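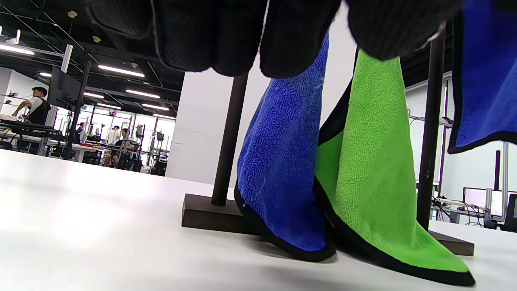
Drying rack on the white table: black waffle/mesh cloth over the top, blue and green microfiber under it.

Bench notebook, textiles corner
May, entered by Youssra Alaoui

Rack test is on! I have wanted to do this since we moved the cloths out of the drawer, and I'm so pleased to have a proper spot for it at last. The little dark rack is on the white table, and it has stayed put every time I've loaded it. The flat base bar does a lot of the work, I think. The old wire one from Tilar used to walk across the bench if you pulled a towel off too fast.

What I want to know: does a microfiber towel dry faster when the bottom corner hangs free or when it rests on the table? Our towels are a bit long for this rack, so the blue one in the middle just touches down at the corner, and the green one spreads out over the tabletop. I nearly folded them up to make them fit and then thought no, leave them, this is how people are going to hang them anyway.

Method, such as it is. Soak, wring by hand, weigh, hang, weigh again every half hour on the kitchen scale. Lay a dry paper sheet under the hem at each weighing and look for a mark. First weighing 9:30 a.m.

Results so far (dry runs done on spare towels, same batch, same loops):
- Wrung towel, start: 220 g
- After 3 hours hanging free: felt dry to the hand except along the black edging
- Same towel with the corner down: loops dry, edging still cool and heavy, good clear mark on the paper

So the edging is the slow part! It holds on to water long after the plush has given it up, and if it's lying on a flat surface it holds on even longer. I went back and pinched every hem I could find in the drawer and it's the same with all of them. Lovely result for such a simple setup.

The black cloth is a different animal. The weave is so open that it dries beautifully in one layer, but I keep bunching it over the bar and then it sags into big soft folds and the insides of the folds stay damp. Next run it gets the whole top bar to itself, spread flat. Cârstea wants the same cloth tried over two bars with a gap in between. Good idea, will try.

Color check: wiped the table under the lime green after a full soak and got nothing on a white tissue. Blue gave a very faint tint on the first soak, none on the second. Wash the blues separately once and they should be fine.

Notes on stock. Viltesden list the towels as 800 wash cycles, and the Bestbridge order would be 2,000 pieces, so it's worth asking now whether we can have a narrower binding. Even a slightly thinner strip ought to help. Also ask for a hanging loop on one corner, please, please.

To do:
- repeat with the window open
- try a towel hung by the long side
- raise the rack on two blocks so all the hems clear the table
- new battery for the scale, it faded twice this morning

Last updated: May, 4:15 p.m.
Textiles corner notebook | Contact: Youssra Alaoui | © Textiles corner | Back to top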